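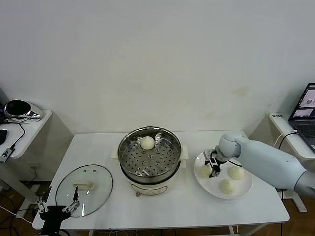
What happens to a kitchen crew when robot arms take over the buns? At Badach, the canteen supplier in Skekcombe, the crew is still there, and its mornings look very different.

Home | Food | Work | Features | Subscribe

June 2021
By the Features Desk

Moving a steamed bun between a steamer and a plate sounds like the easiest job in the building. Try it 856 times before lunch! The buns are soft, they dent if you pinch them, and every one sits a little differently – which makes them a wonderful problem for a two-fingered gripper.

Badach began its trials in January with Oksanen, a small automation shop across town. The kitchen now has 3 cooks trained to set up the arms, and they love arguing over grip settings almost as much as they used to argue over dough. Shifts start 30 minutes later. Wrists ache less. The cooks have hours back for fillings, and a new mushroom one is already on the menu.

Some worries remain. The packers want to know what comes next for them, and management has promised retraining in writing. The Serkent site, with its 209 staff, will decide on its own trial after the summer.

Last updated: Tuesday, 4:10 p.m.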